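Community Help: Molecular Biology and Gene Synthesis

Ordering a synthetic gene of 850 base pairs: one piece or overlapping fragments?

Posted by Clitton Teaching Laboratory, 2026-10-24

Our laboratory intends to order a synthetic gene of 850 base pairs for use in a second-year practical course. The sequence codes for a plant enzyme and will be placed in a standard bacterial plasmid. The supplier, Skaltia, has returned the order form with a warning that one region is rich in G and C bases and contains a repeated stretch near the end of the gene. We have been offered two options: a redesigned sequence delivered as one piece, or the original sequence delivered as overlapping fragments which we would join ourselves. 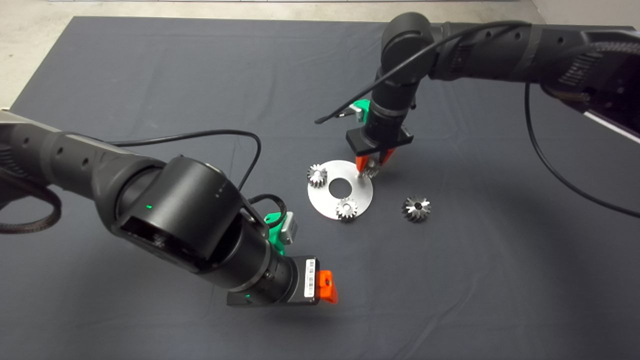 The course begins in December, and the material must be checked before students receive it. We have a thermal cycler, gel equipment and access to an outside sequencing service, but little experience of joining fragments. One colleague compared the matter to the four small bevel gears and the flat metal disc on our grey cloth: separate parts are easy to supply, and the difficulty lies in making them meet correctly. We should be grateful for advice on which option carries the lower risk, and on whether a redesigned sequence would still give the same protein.

Śliwiński

A redesigned sequence will give the same protein provided that only synonymous codons have been used. Most amino acids can be written with more than one codon, and suppliers make use of this to lower the GC content and to break up repeats. You should translate both versions yourselves and align the two proteins before approving the order. Please check also that the redesign has not introduced a cutting site for any enzyme you plan to use in cloning. This is easily overlooked, and the supplier's software will avoid such sites only if they were listed on the form.

For a teaching course I would recommend the single piece. Joining fragments is a sound method, but a repeat near one end can cause the wrong overlaps to pair, and you would then spend your time screening colonies. If you do choose fragments, ask for the junctions to be moved well away from the repeat.

Two further points. First, codon choice can affect how much protein the bacteria produce, so keep a small reserve of the original design on file in case the yield is poor. Secondly, sequence the whole insert from both ends. A band of the correct size on a gel does not show that the bases are correct — it shows only the length. 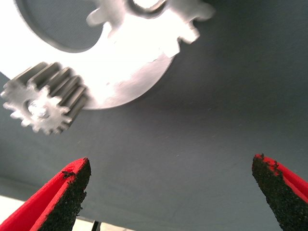 Warano disagrees in part, and considers that fragments are worth the trouble if the course is meant to teach assembly. In that case the order should be placed early, with the finished plasmid prepared by staff as a reserve, so that a failed reaction does not stop the class. Overlaps that are too short or that melt at very different temperatures are the usual cause of failure. Check them before ordering.

Clitton Teaching Laboratory

Thank you both. Assembly is not among the aims of the course, and we shall therefore request the single piece. The two protein translations have been aligned and are identical. We did find one unwanted cutting site in the redesign, and have asked for it to be removed.

Anonymous

Just order it as a finished plasmid. It costs more but you will not need to clone anything.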